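Notebook - Wednesday, visitor day, cloth handling bench
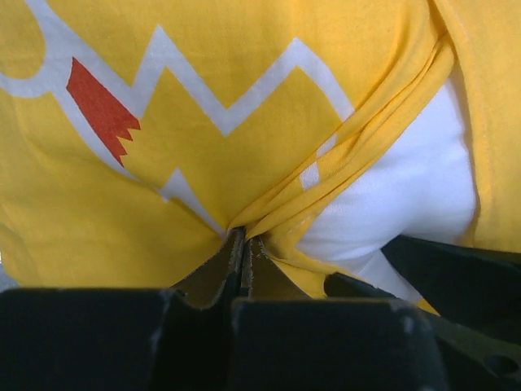
Doors at 2, first group in a few minutes after. Writing this up the same evening so Keegan has it before he plans the September one.

Visitors were from Prurnar (four people, mostly production side) and then a mixed group from the Te Moana evening course. Some 16 in the second group, more than the bench area wants. Khalid's old rope line was still in the store room so we used that, set back far enough that people at the rear had to watch on the monitor.

Plan was: short talk, T-shirt pick and lift, fold, questions. I ran the arm, Khairul Rondonuwu talked.

T-shirt work. Used the yellow one with the zigzag print. The wrist view went up on the big monitor and that was the thing people looked at most. When the fingers close on the knit you can see the creases all run in to the pinch point, and Khairul used that to explain why we choose a grasp in the middle of loose cloth for the first lift and go looking for a hem or shoulder afterward. He also pointed out the twisted fold that forms on one side of the grasp. The Prurnar people asked if the fold confuses the edge finder. It does. A fold ridge and a real hem look much alike at that distance, and a printed line running into the fold makes it worse. I told them so and said we don't have a fix yet.

Grip force was at the low setting all afternoon. Same value as last month's runs, didn't touch it.

Dropped the shirt twice with the first group. Both on the lift, both when I had started the pick too close to the previous spot, where the cloth was already bunched. Moved the start over by hand and it went fine after that. Second group saw no drops, but we also skipped the fold for them to save time, so don't read much into it.

Trurnik software: hung once between groups, on loading the fold routine. Restarted, lost a few minutes. Log saved under today's folder. Keegan Hinds thinks it's the same fault he had on the Nedach bench. I haven't compared the two logs.

Questions worth keeping:

- Can it do a shirt that is inside out? Not tried.
- How long for one shirt, start to finish? Khairul said 80 seconds on a good run. We should time this properly before we say it to anyone again.
- What about wet cloth? Prurnar care about this one. They want to send us a bag of samples. I said yes.
- Do the fingers mark the fabric? Told them I'd seen nothing on the shirts we use, but we have never looked at it with care. Light colors would be the place to start.

The finger edges are getting worn. Want to swap the pads before September and put the old pair in the drawer with a label this time.

For next time: smaller groups, or two sessions. Put the monitor higher - people at the back couldn't see the lower half. Load the fold routine before anyone comes in. Print the one-page handout, we ran out during the second group.

Khairul has the sign-in sheet.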